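Viorica Vidmar
Aug 1, 2019

Thread on needle path and suture slack in a running closure. These are notes from my own practice, written up after Lerato Steyn asked me why her stitches kept pulling the edges out of line.

Start with the grip. Hold a curved needle a little more than halfway back from the point, square to the jaws. Too close to the swage and the needle flexes or turns in the grip. Too close to the point and you run out of length before it clears the far side.

Then the entry. The point should meet the surface at a right angle, or as close to it as the depth allows. A shallow entry skims under the surface and takes a thin bite, and a thin bite is the one that tears when you tension the line.

After entry, rotate. The needle is an arc and wants to follow its own arc. Pushing in a straight line makes a bigger track than the needle needs and drags one edge ahead of the other. Most of what Lerato was seeing came from this.
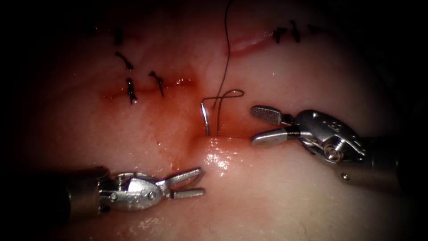
Curved needle partly through at the wound line.

Letting go in mid-bite is normal. The tissue holds the needle for you while you move from the tail end to the point end. Check that enough of the point is exposed before you release, or you will be digging for it.

When you pick it up on the exit side, take the body of the needle and leave the tip alone. A cutting tip that has been clamped a few times is noticeably duller. You feel it two or three bites later as extra push, and by then it is easy to blame the tissue.

Pull through along the curve as well. Same arc, same direction, until the swage is out. Straightening the pull in the last few millimeters is a common way to widen the exit hole.

Bite spacing: pick a distance and keep it. Ankica Petek taught me to set the distance from the edge first and then make the travel between bites match. It gives a line you can check by eye, and a missed bite shows up right away.

Now the strand. I use braided for practice. It is softer than monofilament and has less memory, so it lies where you put it, and the knots hold well. The cost is drag. You feel every centimeter going through, and a fast pull will saw.

Braid also picks up twist. Each time the needle is turned over in the same direction, a bit of rotation goes into the strand. Leave it and you get small loops that catch on the next pass. Let the strand hang or lie free now and then and it will lose some of it.
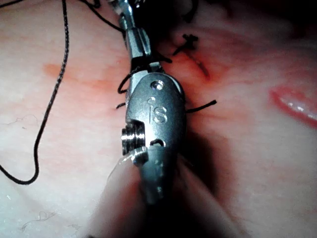

Black braided suture, slack across the tissue on the left.

Slack needs a place to live. I park the loose length on the side I am working away from and keep it there for the whole row. If it crosses the line, sooner or later a bite goes through the loop.

Length: for a single interrupted stitch I cut 15 cm. For a running line I cut longer and accept the extra handling. Joining a second strand halfway is worse than managing a long first one.

Tension: bring the edges together and stop. If the surface puckers or blanches, back off. Fix it at the bite where it happened - tension added later at the end of the row does not travel evenly back through braid.

Knot: four throws, laid flat, alternating direction. A knot thrown the same way every time can slide. Look at each throw before starting the next.

Neville Crabtree asked whether color matters. For practice, yes. Dark strand on pale tissue is easy to follow, and you can see the twist building. I would not choose a suture for a patient on that basis.

He also asked about backing out a bad bite. If the point has not come through the far side, reverse along the same arc and re-enter. If it has, finish the bite, look at it, and decide whether it can stay. Half-reversing and changing angle leaves a torn track.

Lerato's line is straighter now. Her spacing still opens up toward the far end of the row, same as mine did in June. I will post about hand position and row direction separately.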